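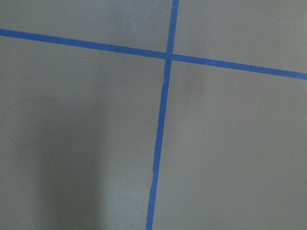
Guides / Workshop Setup / Marking Out

Reading time: 4 minutes

Section 3. Marking the center lines on the work surface

The Halla fold-down bench is supplied without printed guide lines. Before you fit the stop rail or use the paper templates, mark two center lines on the top with painter's tape. Every position in Sections 4 and 5 is given as a distance from the point where the two lines cross.

You will need:

Blue painter's tape, narrow roll
Tape measure
Straightedge, at least as long as the short side of the top
Soft pencil
Clean lint-free cloth
Plastic scraper or an old bank card

Preparing the surface

1. Clear the top and wipe it with a cloth dampened in plain water. Do not use wax polish or silicone spray. Tape will not hold on either one.

2. Dry the surface and leave it for half an hour.

3. Check that both leg locks are closed. If the top moves when you lean on it, go back to Section 2.

CAUTION: Do not cut tape on the bench with a knife. The matte finish marks easily and scratches cannot be polished out. Tear the tape by hand or cut it with scissors.

Laying the first strip

4. Measure the two short sides and make a small pencil tick at the middle of each, close to the edge.

5. Lay the straightedge between the ticks. If it is too short, work from one end, make a light pencil dot every foot or so, then move it along.

6. Press the end of the tape down at the left tick. Unroll enough to reach the far side, hold it just above the surface and pull it lightly tight.

7. Lower the tape onto the marks in one movement and press from the middle outward with the scraper. Do not stretch the tape as you press. Stretched tape creeps back overnight and the ends lift.

Laying the second strip

8. Mark the middle of the two long sides in the same way.

9. Lay the second strip from the back of the bench toward you, straight over the first. Do not cut a gap at the crossing. The overlap is a double thickness of tape and makes no difference to the templates.

10. Press down the crossing first, then work toward each end.

NOTE: Small creases are common in the second strip, mostly close to the crossing. A crease that lies flat under your fingertip can stay. If it stands up enough to catch a sheet of paper, lift the strip from the nearer end, back past the crease, and lay it again. Tape that has been lifted more than once should be replaced.

NOTE: Always measure from the same edge of each strip. This guide uses the back edge of the first strip and the left edge of the second. A slightly wavy strip is fine for placing boxes and trays, but for the paper templates it should be relaid.

Checking the cross

11. Measure from the crossing to each end of both strips. The two halves of each strip should match to within 2 mm.

12. Put a carpenter's square or a sheet of printer paper into one corner of the cross. If the tape wanders away from the edge of the paper, relay the second strip and leave the first where it is.

Removing the tape

Peel slowly and fold the tape back on itself, low to the surface. Replace it every few weeks, or sooner if the bench stands in direct sun – old tape leaves glue behind. Remove any glue with warm water and a drop of dish soap. Do not use acetone.

Replacement scrapers and template sheets can be ordered from Tirnitz under part number 3773.

Text: Kasun Nanayakkara. Revised March 14, 2022.

Contact | © Tirnitz Workshop Furniture | Back to top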